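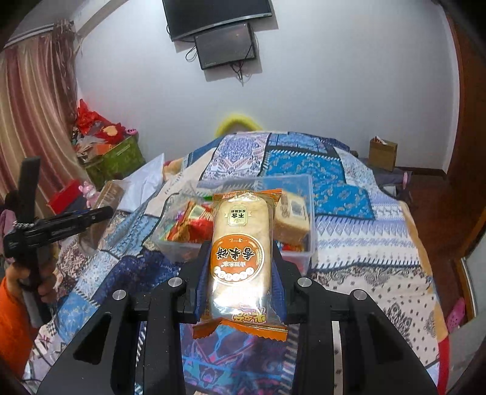

Söderlund Packing, Larklow site: Hand Demonstration Team

How to pick and place wrapped snacks with the hand-held grippers

If you have come over to us from the packing line, welcome, and please don't worry if the first hour feels like eating peas with somebody else's chopsticks. Every one of us went through it. You have probably packed more snack boxes than any machine at Larklow ever will, and what we're asking now is that you do the same job a little slower, with a gripper in each hand, so the Vumel arms on line two can learn from the way you do it.

Before you begin

Set out one clear plastic box and a mix of packets. Mix them properly! A wrapped rice cake behaves very differently from a foil packet, and the arms need to meet both. Sessions are recorded in ordinary rooms as well as on the packing floor, and a bed with a quilt on it is a perfectly good work surface, though soft things shift when you lean on them, so put the box down first and give it a gentle push to see that it sits steady.

Picking up

1. Bring the open fingers down on either side of the packet and stop for a moment before you close them.

2. Close slowly. With a crimped wrapper, like the orange-ended one on the rice cakes, take hold across the body of the packet and leave the crimps alone. They fold over and the packet swings.

3. Squeeze until it stops sliding and then no more. Rice cakes crumble, as you'll remember from the line, and a crumbled one has to come out of the mix.

4. Lift straight up, and keep the packet upright if you can. Let your other gripper wait off to the side, well clear of the box.

Placing

Lower the packet until it touches something, then open the fingers. Please don't drop it in from above, even though we all did that on the line when the belt was running fast (I certainly did). If the box is getting full, use the second gripper to nudge a packet over and make room. When you fumble one, carry on and pick it up again. Those recoveries are worth keeping, and Arvid Lundgren, who looks after the recordings, gets quite upset when people throw them away.

A full set is 100 picks. Take your break after it, even if you feel fine, as your thumbs will tell you about it later otherwise.

What changes for you

People ask me this more than they ask about the grippers, so I'll put it down plainly. The arms take over the straight runs, where every box gets the same thing. Mixed boxes stay with us, and so does checking. Your pay grade stays where it was when you moved, and your line hours count toward the new post. You will stand less and think more, and some of you will miss the chatter of the belt. I still do, to be frank, and I go down to the Cosesham floor for lunch on Wednesday to catch up with everybody.

If your wrists ache, or you'd like to go back to the line for a while, come and find me and we'll sort out a swap.

Freya Penrose, team lead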